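Ball Testing Workshop, Irkine Baseball Centre
Notebook: storage and rebound of match balls
Sunday session, continued from the previous entry

Present: Alina Roman, Emilian Mocanu, Oana Chiriac (notes). Arif Osman attended for the first hour.

Purpose

To establish whether the Riven balls held in the equipment store under the main stand behave differently from those kept in the Fludeo cabinet. The coaching staff have reported that batting practice on the lower field feels "dead" in the mornings, and Despina Onu has asked for a written finding before the July fixtures. The pitching side will be dealt with separately.

Stock

The delivery comprised 111 balls, all from one batch according to the carton labels. After inspection 28 were set aside for raised or uneven stitching. They remain suitable for fielding drills and have been marked with a blue dot beside the maker's stamp. They should not be returned to the test boxes. The remainder were divided between the store and the cabinet by drawing numbered tags, and the tag numbers are in the back of this book.

The cabinet was set to 50 per cent relative humidity. The store has no control of any kind. Its logger shows the air damp overnight and drying by early afternoon once the roller door has been opened, with a sharper change on warm days. Emilian has moved the logger from the top shelf to the middle one, level with the ball boxes, and readings taken before the move should be treated as a guide only.

Method

Each ball was weighed, measured across the seams and between them, and then fired at the fixed plate by the Adamczyk machine. Speed in and speed out were taken from the light gates. Three shots per ball, turned by hand between shots so that the plate was not met twice at the same place. Balls were carried across in closed boxes and tested promptly; one box was left open on the bench over lunch and its results have been struck out.

The machine was warmed up on old practice balls before the first recorded shot. Its left wheel is worn and has now thrown some 500 balls since it was last dressed. Alina checked the speed at the start, at midday and at the close, and found a small drift downwards by the close. The afternoon figures have not been corrected. As the store and cabinet balls were fired alternately, the drift should fall equally on both groups, but this must be stated in the report.

Findings so far

The store balls were heavier as a group and came off the plate more slowly. The difference was plain in the balls tested first thing and much smaller in those tested after lunch, which agrees with what the coaches have described. The cabinet balls were closely grouped throughout.

Circumference told us little. The callipers were read by two people, and the two sets of readings differ by more than the effect we are looking for. Emilian will repeat these alone.

Arif asked whether a batter could feel a difference of this size. The workshop is not able to answer that from a plate test. A fly ball hit to the fence might be expected to drop a little shorter, but wind on the lower field would hide it on most days. He has offered to arrange a blind session with the second team, using balls handed out by tag number — this is accepted, subject to a free morning.

Points to settle

Whether a damp ball recovers fully when moved to the cabinet, and how long it needs. Twelve store balls have been transferred for this purpose and are on the bottom tray.

Whether the leather or the wool winding takes up most of the moisture. Alina proposes to cut two of the rejected balls and weigh the parts. Agreed, provided the tags are kept with the pieces.

Left wheel of the Adamczyk to be dressed before any further firing. Oana to book the bench.

Cabinet door seal is stiff at the lower hinge side and needs to be pressed home. Please check it on leaving.

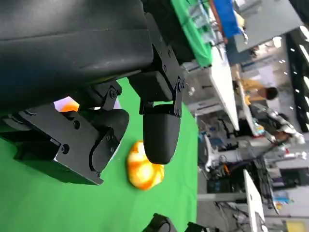 Page last changed: 8th June, by O. Chiriac

Corrections to this entry should be initialled in the margin of the paper copy and passed to Oana Chiriac for the shared version. The raw light gate readings are kept with the tag list.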